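What happens when the police arrest someone?

Law and Courts for Younger Readers, sheet 3
Last checked 2006-02-12

You may hear on the news that a person has been "arrested", "questioned", "charged" or "convicted". These four words are often mixed up. Each one is a separate stage, and a person can leave the process at any of the first three without ever reaching the fourth. The rules on this sheet are those used in England and Wales. Scotland and other countries have their own.

Arrest

A police officer may arrest a person if there are good grounds to suspect that the person has committed a crime. To suspect means to have a reason for thinking something may be true. It is weaker than knowing. The officer must tell the person that they are under arrest and why.

The officer also reads out a short warning called the caution. It says that the person does not have to say anything, but that a court may take notice if they keep back something they later rely on.

At the police station

Most arrested people are taken to a police station. The officer in charge there is the custody officer. Custody means being kept in a place by law. The custody officer must not be part of the team looking into the crime. Everything that happens is written in a custody record: the time of arrival, meals, visits and rest.

A person in custody has the right to speak to a solicitor free of charge, to have someone told where they are, and to read the rules the police must follow. A solicitor is a lawyer who gives advice. If the person is under 17, an adult such as a parent must also be present at the interview.

How long can it last?

The usual limit is 24 hours. For serious crimes a senior officer can extend this to 36 hours. After that the police have to ask a magistrates' court for more time. When the limit is reached, the person must be charged or let go. Some are let go on bail, meaning that they must come back on a set day.

A made-up case

Barış Kahraman works in a warehouse in Fornbridge. One morning in May, 500 pounds is missing from the office. He was the last to lock up, so the police arrest him on suspicion of theft. He talks to a solicitor and is interviewed. The interview is recorded on tape. A second key is then found to be in use, and he is released without charge. In law, he has done nothing wrong. He has been arrested, and that is all.

The interview

Officers ask questions and the person may answer or stay silent. Officers may not use threats or promise favours in return for an answer. There must be breaks at mealtimes, with shorter breaks for drinks in between.
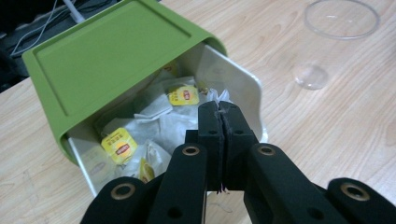

Tea bags in paper envelopes, in a green and white box.

Charge and trial

To be charged is to be told formally which crime you are accused of. The case then goes to court. Less serious cases are heard by magistrates. The most serious go to the Crown Court, where a jury of 12 people listens to the evidence. The person is found guilty only if the court is sure. Until then the law treats them as innocent.

Words to remember

Suspect: a person the police think may have committed a crime.
Bail: being let go on the promise to return.
Evidence: facts, objects or statements used to show what happened.
Convicted: found guilty by a court.

Text: Perrine Perrin. Next sheet: What does a witness do?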